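Subject: Re: wrist view vs. hand-guiding for cloth pickup
List: Varnaline users
Date: January 1, 2020
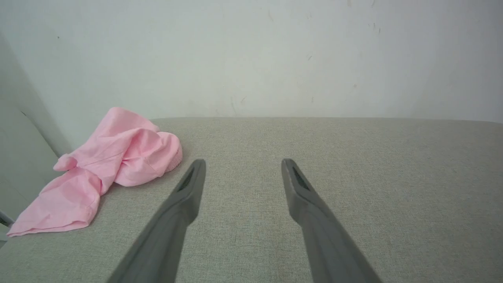
1. Where to start the approach

For cloth on a soft seat I start every demonstration with the gripper open and the cloth already in the wrist view, off to one side. Pink on light grey is an easy pair to work with on a small screen. The pale wall behind is no trouble either, scuffs and all. What you want to avoid is starting so close that one finger covers the part of the cloth you mean to grab.

Your earlier message said:

> We have been hand-guiding the arm for the cloth task and
> getting poor results. The person guiding it stands right
> next to the seat, so their sleeve and sometimes their whole
> forearm ends up in the wrist view. We recorded 25
> demonstrations this way in December and I don't think the
> policy learned much from them. Is remote control worth the
> extra setup? We have a Kwok leader arm that has never been
> taken out of the box. Also, do you grab the cloth by an edge
> or by the thickest part?

To the first question, yes, I would set up the leader arm. It took me most of an afternoon, and the larger part of that was getting the joint offsets to agree between the two arms. Set both arms to the same folded pose before you power the leader, then run the offset script. If the wrist joint is still off by a few degrees, run it again. Don't try to correct it by eye while driving, it ends up in the data.

Hand-guiding still has its place. I use it to teach fixed poses, like the drop pose over the bin, where all I save is the end position and no video. For anything where the camera is part of what gets learned, keep people out of the view.

2. Edge or thickest part

Go for the thickest part. When a shirt or a cloth lands in a heap there is nearly always a bunched or rolled bit that stands up higher than the rest, and fingers can close on that without scraping the seat. A flat flap is much harder. The tips have to go down into the upholstery to get under it, and then you pick up a pinch of seat cover along with the cloth.

My order is: move sideways until the bundle is between the fingers, stop, go down, close, wait a moment, lift. I keep the stop in there on purpose. Demonstrations where I moved sideways and down at once looked smoother but the policy trained on them tended to come down beside the cloth.

3. How many, and how varied

I would throw out the December set and record again. With the leader arm I got a usable policy from 16 demonstrations on one cloth, but it only worked when the heap was on the same side of the seat where I had put it. After I added 15 more with the cloth dropped in different spots, it did better. Drop the cloth from above and leave it how it falls. If you arrange it by hand you will make the same heap over and over without noticing.

Throw out failed grabs too, unless you recover in the same take. A miss followed by a clean second try is worth keeping - I have 2 of those in my set and would like more.

4. Settings

I run the leader at half speed in Vondero. Full speed is fine in free space, but near a cushion it is easy to push down too far, and the seat gives enough that you won't feel it through the leader. Serska logs the gripper opening on a separate clock from the camera, so check that the two line up before you record a whole session. Mine were off by a few frames until I restarted the logger.

If you post one of your old recordings I can look at whether the start pose is part of the problem. The forearm in the view may not be the only thing.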